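6. Running the hand-held gripper demonstration

Visitors operate the Burko grippers at the demonstration table only. Allow 2 minutes for each turn.

6.1 Clear the tabletop and set out the objects for the turn.

6.2 Seat the visitor at the near side of the table. Route the gripper cables down past the seat.

6.3 Fit one gripper to each hand and check that the marker block faces outwards.

CAUTION: Do not lift a gripper by its marker block. A shifted block means repeating the Kedberg alignment.

6.4 Start the Senstead recorder and wait 6 seconds before the visitor closes the jaws.

Grippers in use at the table, and a gripper's fingers and marker at close range:

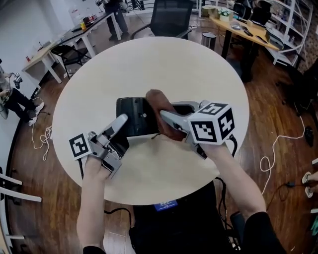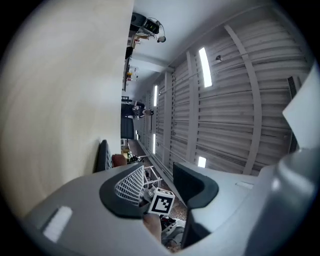 6.5 Ask the visitor to open both jaws fully, then stop the recorder.

6.6 Wipe the finger pads with a dry cloth. Do not use solvent.

NOTE: The recorder holds some 60 turns. Copy the files to the Quintela store at midday and again at close. If the copy fails, see section 9.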